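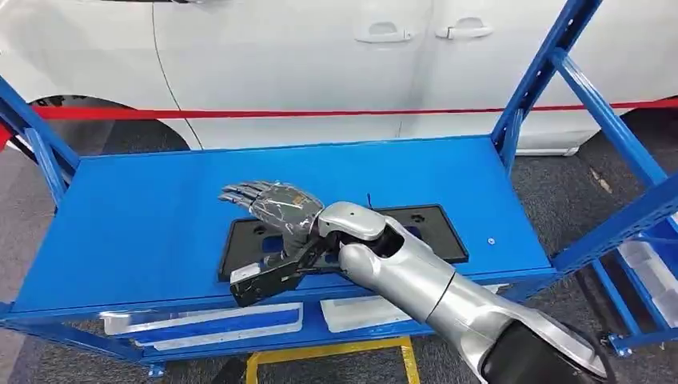 Tape on the floor is not a rule (Gidbridge cell checklist, July revision)

nleone
Posted Sat 11 January

I've read all 60 points of the new Gidbridge checklist and I don't buy half of it. Point 6 says every work area has to be "clearly marked." Marked for what? A yellow square can mean keep out, put the part down here, or park the cart here, and the checklist never picks one.

Then there's wrapping. One line says coverings and tape on moving parts are "acceptable if secure." Who checks, and how often? Tape edges lift. I'd want a date on it and a name in a log, or I'd want a proper sleeve.

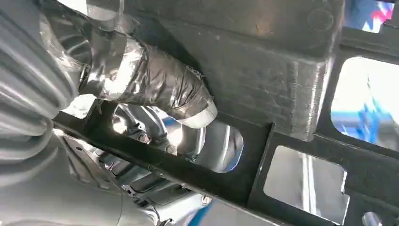 Østergaard
Disagree on the tape. We wrote a hard ban into our shop rules and people quit reporting it. Let them use it, look at it at the start of every shift, replace it when an edge comes up. A rule people will follow beats a strict one.

nleone
"Look at it" is exactly the kind of wording I'm complaining about. Look at it and then what? Give me a limit. Any loose flap, the arm stops until it's fixed.

polska50
Nazareno has a point about the squares. At Grarkitora we split it: one color for drop zones, another for places you don't stand. Took an afternoon. Before that I asked three people what the yellow meant and got three answers.
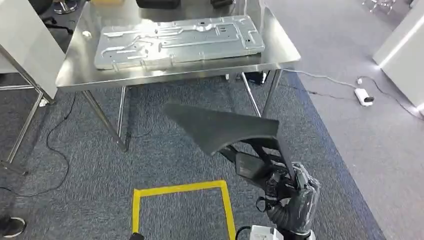
Black part held over a yellow tape square, steel table behind.

Østergaard
Fine, colors I can live with. But don't tell me colors stop anybody walking in. Tape is a reminder. If the arm can hurt you, you need something that stops the arm.

nleone
Agreed, and the checklist should say so in plain words. It spends a full page on labels and gives cables one sentence: "keep walkways tidy." Power strips and loose cords on carpet are what I'd write up first on any walkthrough. 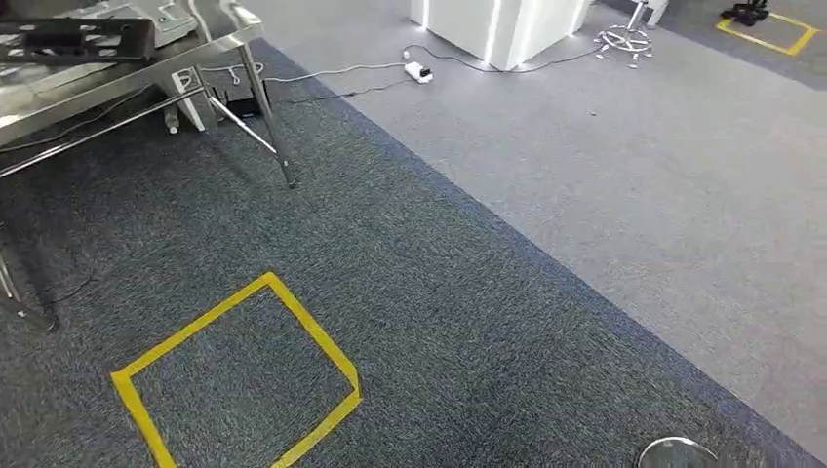 I'd ask for a fixed route for every cord, covers wherever people cross, and nothing looped near a table leg. You can check that in a minute with no training.

rt1674
So are you sending this to Gidbridge or just posting it here?

nleone
Sent it Monday. All I have so far is the auto-reply.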